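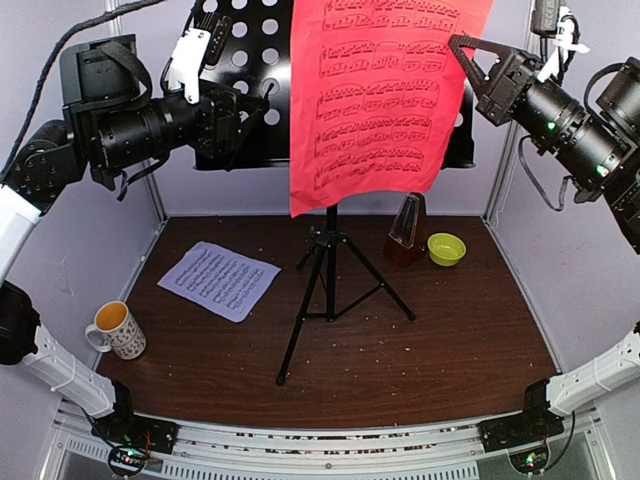
Osian Vaughan told us in his interview that a contract without a delivery date was no contract at all, and that he had signed two of them before he understood this. The crop had been cut, dried and bagged by October, he went on, and the buyer was still asking him to hold it on the farm until space opened up at the plant. He had planned for the cost of seed and labor. He had not planned for the cost of keeping a finished crop under a roof through the winter.

His account matches what we found across the wider group. Of the 119 licensed hemp growers in the Verel district who returned our survey, 88 had a written agreement with a processor at planting time. We had expected these growers to report fewer problems at harvest than those who planted without a buyer. On price, they did. On delivery, the gap was small, and in the floral trade it went the other way: growers with contracts stored their crop longer, in part because the terms kept them from selling it to anyone else.

4.2 Delivery terms and the cost of waiting

The agreements we read fall into two groups. The first, used by the Flunar fiber mill, names a period for delivery and states what the mill will pay for each week past the end of it. The payment is small and few growers had ever claimed it, but several said that it made the mill quicker to answer the telephone. The second group includes the forms used by Zevalitz and by Phillips, both of which buy floral material for extraction. These forms state that the processor will accept the crop "when capacity allows" and leave the matter there. Neither form says who carries the loss if the material falls below the agreed quality while it waits.

Growers understood this wording in different ways. Some took it as a formality and assumed that the truck would come within a few weeks of harvest, as it had the year before. Others had asked for a date and been told that the form could not be changed. A smaller number, mostly those with long experience in tobacco or seed crops, had added a line by hand and had it signed by the field agent. We could not determine whether such a line would bind the company, and the growers themselves were unsure. One had it witnessed by a neighbor.

Storage was the main expense that followed. Most farms in the district are small and have one barn suited to drying, so that a crop held over also delays the work that comes after it. Growers who rented space paid by the month, often in a building meant for hay or machinery. The most common charge was about 400 dollars a month, before insurance. Where the material was tested a second time before pickup, the grower usually paid for that test as well, although only the Phillips form says so in plain terms.

It should be noted that the processors faced limits of their own. Managers at both extraction firms described a season in which too many farms had planted too much of the same thing, and in which their own customers were late to pay. One said that setting firm dates in spring would have meant signing far fewer growers. We have no reason to doubt this. It does mean, however, that the risk of a poor market was passed down to the farms without being priced, and that many growers learned of it only when they called to arrange a truck.

Figure 4. Black music stand holding two sheets of printed music, one red-pink and one white, with a robot arm on each side.

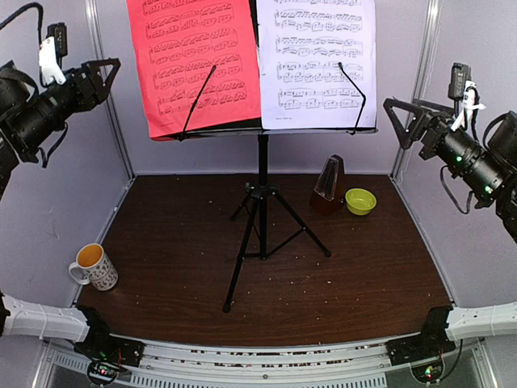 The effect on later planting was plain. Growers who had waited longest were the most likely to say that they would reduce their hemp acreage or leave the crop altogether, and this held for farms that were paid in full in the end. Several of them drew a line between a low price, which they regarded as part of farming, and an open delivery term, which they regarded as a failure of dealing. Mr. Vaughan has since moved 20 acres back to hay and kept a single field for the fiber mill.

We asked all respondents what change they would most like to see. The most frequent answer was a fixed date with a stated penalty, followed by the right to sell elsewhere once that date had passed. Shared storage owned by the growers was also raised - chiefly by those at the far end of the district, where rented barns are scarce - but there was little agreement on who should pay to build it. Price floors, which had taken up much of the talk at public meetings on the crop, came well down the list. The next section sets these answers against the size of farm and the number of seasons under license.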